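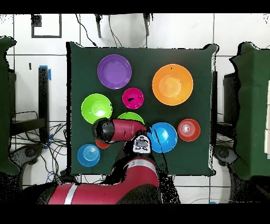
Colored plates and a green tablecloth

When I moved to Grolcombe I had two suitcases and no dishes. For the first weeks I ate from the lid of a saucepan, and I was ashamed of it only when somebody came to visit. Then I started to buy plates, and I must say I did not have a plan. I bought what was bright.

So now we have purple, orange, magenta, lime green, red-orange, and two kinds of blue. In my parents' home everything was white with a thin gold line, and we children were afraid to touch it. Plastic is a different life. It falls down, it makes a big noise, and you pick it up again.

The dark green cloth came later. I found it in the market at Henard, in a box with curtains, and I paid too much. It is a bit larger than my square table, so it hangs down over the edges, and the corners bunch. I have tried to pin them, I have tried to fold them under. After one meal they are hanging as before. I leave them now.

But the color was a good choice. On a light cloth my dishes looked like a children's birthday party – on dark green they look calmer, and each one can be seen well. The purple plate is the one I like best. It is fairly large, with a shallow center, and its rim is a lighter lavender. I use it for bread, or for sliced cucumbers with salt. The big orange bowl is for salad or for rice, depending on how many people sit down. The small magenta bowl is for olives when I have olives.

How I put them on the table

I was reading some advice about setting a table, and most of it was about glasses and forks. I do not have enough matching forks to follow it. My own way is simple. The biggest bowl goes down first, not in the exact middle, and then I place the others so that the same colors are not touching. If there are two lime green ones, I keep a little space between them. The small light blue bowl usually goes to a corner. It has ridges in the base, in circles, and yogurt stays in them, so you need a brush for washing it.

I keep everything on one shelf in my kitchen on Mathew Street. The shelf is 30 centimeters deep and the plates fit there if the big bowl is at the bottom. Before this I had them standing in a rack from Tarow, the shop near the station, but the rack was made for thin plates and mine were always leaning.

One more thing about washing. Bright plastic takes color from food. Tomato sauce is the worst, and beets are nearly as bad. I rinse with cold water first, then I rub a paste of baking soda and leave it for 30 minutes. It helps with fresh marks. With old marks it helps a little.

Next month I want to look for cloth napkins. I am thinking of yellow, but my sister is against it.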